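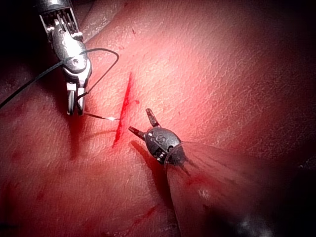 3 min read

Suturing by remote control: gallery from the Adutstead bench

Posted May 10, 2019

The Clilent project collects recordings of people suturing through a pair of teleoperated instruments. An operator sits at a console, moves two hand controllers, and the instruments on the bench follow. Joint positions, jaw angles and video are logged together. The logs are then used to train a controller that attempts the same stitch without the operator.

All recordings use synthetic tissue pads. The pads are clamped at the edges and cut in advance or at the start of a session, depending on the protocol. The current target is 500 accepted demonstrations. As of the March count the set held 606 recordings, of which many still have to be screened, so the two figures should not be compared directly.

Gallery notes are kept short. Terms used in them:

Driver: the instrument assigned to the needle.
Grasper: the instrument assigned to tissue and thread handling.
Pass: one trip of the needle through both sides of the cut.
Handoff: transfer of the needle from one instrument to the other.

1. Both instruments at one cut

The opening picture has the silver instrument on the left of the cut and the dark grasper on the right, jaws open. The thread loops over the wrist of the left instrument, and a short taut length runs from its jaws to the near lip.

Thread over the wrist is a common condition in the recordings. It is labeled but does not disqualify a demonstration. A trained operator tends to clear it by rotating the wrist. The controller has to learn this from examples, and the labels let us check how many of those examples it has been given.

Shadows are useful here. There is no force feedback on this console, and operators judge height above the pad partly from the distance between a jaw and its shadow. In both pictures the jaws of the grasper are open and holding nothing. Operators are asked to approach this way and to close only when the tip is in position, which gives the jaw signal a clean edge in the log.

2. Running stitch and open cuts

The second view includes a completed row of dark thread loops on the right, crossing a narrow incision in a zigzag. The driver beside it holds a curved needle with a pale thread. The grasper is in the center with its jaws spread. Lower on the right are a longer red cut and a loose strand lying on the pad.

Loose thread is a problem for the tracking step. The Borbély tracker, which we use to follow the thread from video, starts at the needle and works back along the strand. When a second strand of similar color lies nearby it can jump from one to the other. In the last screening batch 17 recordings were flagged for this and 15 were corrected by hand. The remaining two were dropped.

Glare has a similar effect. The lamp is close to the pad and the surface goes nearly white next to the instrument. Lowering the lamp output made the far side of the pad too dark for the operators, so the setting was left alone and exposure is handled in processing. 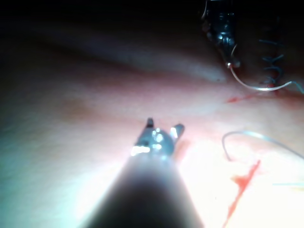 3. Recording settings and access

Controller motion is scaled down before it reaches the instruments. The scale factor is fixed for a session and stored in the file header. Clutch presses are stored as events, and segments with the clutch held are removed before training.

Screened recordings are copied to the Wuvisside archive with their labels. Rejected recordings stay on the Adutstead server with a rejection code. Requests for either set should state the pad type and the instrument pairing needed.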